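Home | Guides | Walls and Ceilings | Floors | Tools | Contact

Installing Horizontal Plank Paneling on an Interior Wall

Last updated: 2023-02-01

This guide covers solid tongue-and-groove boards fixed horizontally over existing drywall. It assumes a flat, dry wall with studs at regular spacing. Exterior walls with known moisture problems should be repaired first.

Materials

- Tongue-and-groove boards, enough for the wall area plus waste
- Finish nails, 16 gauge, long enough to enter the stud by at least 1 inch
- Construction adhesive (optional)
- Shims, level, stud finder, miter saw, tapping block

Acclimation

Stack the boards flat in the room with spacers between layers. Leave them for 72 hours with the heating at its normal setting. The Clurley boards used for this guide came in packs of 30. Open every pack and mix the boards before starting, as color varies between packs.

Layout

1. Mark each stud from floor to ceiling.
2. Measure the wall height at both ends and in the middle.
3. Divide the height by the exposed face of one board. If the top row would be less than half a board, rip the bottom row to even things out.
4. Snap a level line for the top of the first row. Do not measure up from the floor - few floors are level.

Fixing the boards

Set the first row with the tongue facing up and leave a 1/4 inch gap at the floor. Face-nail near the bottom edge, where the baseboard will cover the heads. Then nail through the tongue at 45 degrees into each stud.

Seat each following row with the tapping block. Check for level every fourth row and correct small errors over several rows. End joints must land on a stud, and joints in neighboring rows should be at least two studs apart. Leave 1/4 inch at side walls and ceiling.

Finish

Sand lightly with 180 grit along the grain and remove the dust. A clear coat keeps pale boards light. Oil gives a warmer tone and darkens the grooves slightly. Test both on offcuts, next to the furniture that will stay in the room.
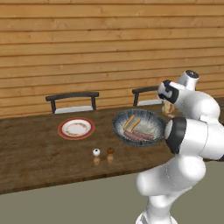 Light honey-brown planks behind a dark walnut-brown table.

Fit baseboard and ceiling trim after the finish has cured. Nail trim to the studs, not to the boards, so the paneling can move with the seasons.

Related guides

- Scribing Boards to an Uneven Ceiling
- Moving Outlet Boxes Forward
- Isent Clear Coat: Drying Times
- Removing Old Baseboard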